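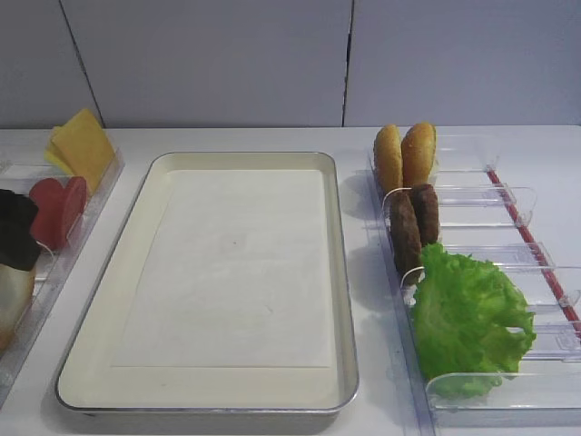

The last ferry to Storside left at six, and Austra Jõgi was on it with a trumpet she could hardly play and the biggest grin on the boat.

"They've put us on after the choir!" she shouted over the engine. "After the choir, Laimutė! With 397 people in the hall!"

Laimutė Ozoliņš was being quietly sick into the wind. She had carried the drum all the way from Sorkton, up 112 steps and down again, and she loved it more than her own brother.

"Do we know the ending yet?" she asked, wiping her mouth.

"We know most of it."

The harbour lights came up, yellow and wobbling — and oh, it was lovely, the whole town lit for September, flags on every boat, somebody's dog barking at the band already playing on the quay.
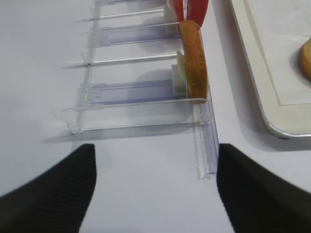

"What happens if we forget the tune?"

"We play the first bit again, only louder."

Laimutė thought this was a marvellous plan. She hoisted the drum on to her back, took the trumpet case as well, and was first down the gangway, drumming on the rail with her free hand.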